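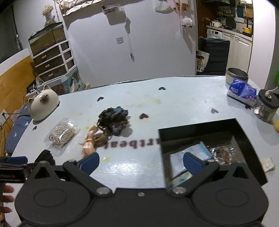
Twine, ribbon bow and the navy bundle on the blue-gray table

How do I keep twine and ribbon from turning into one giant knot?
Posted in Crafts & Gift Wrap by Yatziri Maldonado

Hi everybody! I got into gift wrapping in a big way last year (my sister's baby shower started it, then I couldn't stop) and I love it, but my supplies are a disaster. I have jute twine, baker's twine, satin ribbon in a bunch of widths, and some of that wired stuff with the gold edge. All of it lives in one deep drawer, and every time I pull out one thing, six other things come with it.

So far I've tried wrapping the loose pieces around cardboard, but the satin gets a hard crease at every fold and it never looks fresh again. I also bought a Mostix ribbon box with the little slots, and it's cute, but it only takes small spools and mine are mostly leftovers with no spool at all.

I have 16 boxes to wrap for a fundraiser in September and I'd love to be set up before then. I'm mainly wondering about:

- how to store satin so it doesn't crease
- what to do with twine that comes as a loose coil
- whether short leftovers are worth keeping at all

My space is one table and one closet shelf, so please go easy on me with the craft room makeovers, gorgeous as they are!

Tamara Costache
Top contributor in Crafts & Gift Wrap

Oh, I love this topic! I wrapped at the counter of a stationery store called Ayala for years and we went through mountains of ribbon, so here's what stuck with me.

Satin first. Roll it, never fold it. Paper towel tubes are great because the curve is wide and gentle. Start the end with a tiny piece of washi tape, roll with the shiny side out, and finish with a straight pin pushed in at an angle, or a strip of tissue paper if you have kids or cats around. You can get several ribbons on one tube if they're narrow. For creases you already have, use a cool iron with a cotton cloth between the iron and the ribbon, and pull the ribbon slowly out from under it. Test a scrap first! Some of the cheap polyester goes wavy the second it gets warm.

Twine is a different animal. Leave the coil as a coil and look for the end in the middle. Put the whole thing in a zip bag, snip one small corner off the bottom, and feed the center end through the hole. Now you pull from the inside and the outside stays put. I've done this with a 400 foot coil of jute and got all the way to the last few yards before it gave me any trouble. If you can't find the center end, wind the coil into a ball over the back of a chair, put on a show, and enjoy yourself.

Wired ribbon wants to be rolled loosely and kept away from everything else, since those edges grab. A wide jar works.

On leftovers: anything longer than my forearm gets saved. Shorter than that, I tie it into a bow right then and toss it in a shoebox. Pre-made bows are SO handy when you're wrapping late at night. A dab of glue or a bit of double-sided tape on the back and you're done. For your fundraiser boxes I'd sit down one evening and make all the bows in one go. They'll match much better that way.

Good luck, and please post the boxes when they're finished!

Cirilo Arriaga

tension rod in the closet, slide the spools on it. mine cost 4 bucks. doesnt help with the loose stuff though

Dayana Olvera

Seconding the bag with the corner cut off, it works for yarn too! I'd add one thing, which is to trim your satin ends before you put them away. Cut on a slant or do the little V shape, then run the end quickly past a lighter flame (just near it, not in it) so it seals. Frayed ends are half of my tangles, they catch on everything. Don't do that with cotton or jute obviously, they'll burn.

Also label the tubes with the width. I have 29 of them now and white satin all looks the same until it's on the box and it's the wrong size.

Comment from Yatziri Maldonado
Thank you all! I did the satin on tubes last night and the drawer closes now!! Trying the twine bag next. Tamara, does shiny side out matter for velvet, or do I roll that one fuzzy side in?

Comment from Tamara Costache
Fuzzy side out for velvet too, and keep it loose so the pile doesn't get squashed.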